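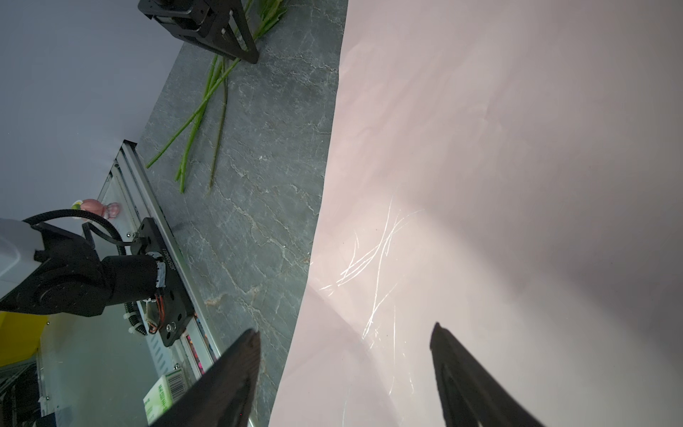 Pikham

Hello all! I've been reading up on two-armed robots that learn by copying people, and I keep running into bouquet wrapping as a test. My own little write-up for our club (due in May, yikes) needs a paragraph on it. Why flowers, of all things? And how do you score a bow, when even mine come out different every time? 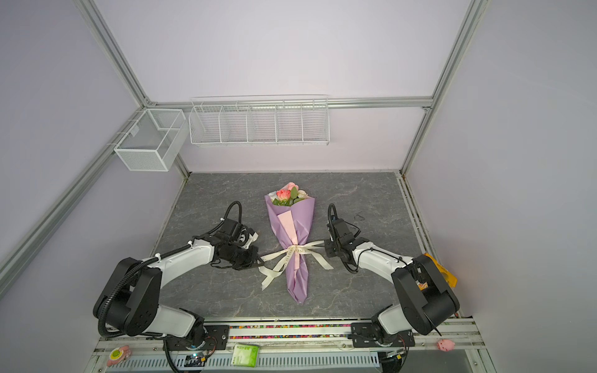
2 replies

Dranlow
Oh, I love this one! Stems roll and cross over each other, paper creases, and ribbon never lies the same way twice, so the arms can't just replay a path. We split the job into 5 stages (gather, lay, fold, wrap, tie) and gave a point for each one finished. Our policy trained on 72 demonstrations and got all the way through 2 of 15 trials. Most of the rest fell down at the tie, with one gripper letting go of its tail too early. I'd report the stages separately, dear, as a single success rate hides all the good folding!

Cleltard
What Dranlow said. Also move the ribbon between trials or your numbers will look too nice. No idea about judging bows, I just check if it holds when lifted.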